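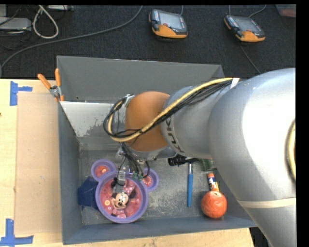

KUKA arm over a gray bin on a wooden table.

January 2019
By Tukance Press Office

Tukance to supply cold-store doors for Brodov produce terminal

Tukance has signed a contract with Benmoussa to supply 117 insulated sliding doors for the new produce terminal in Brodov. Each door has a 60 mm foam core and a heated floor seal. The doors use the Pudarex track system – already fitted at the Tukance plant – and open at a speed of 600 mm per second.

Delivery starts in June. The first 190 meters of track will be installed on the north side of the building, followed by the chilled loading area. The contract also covers spare seals, control panels and yearly inspections.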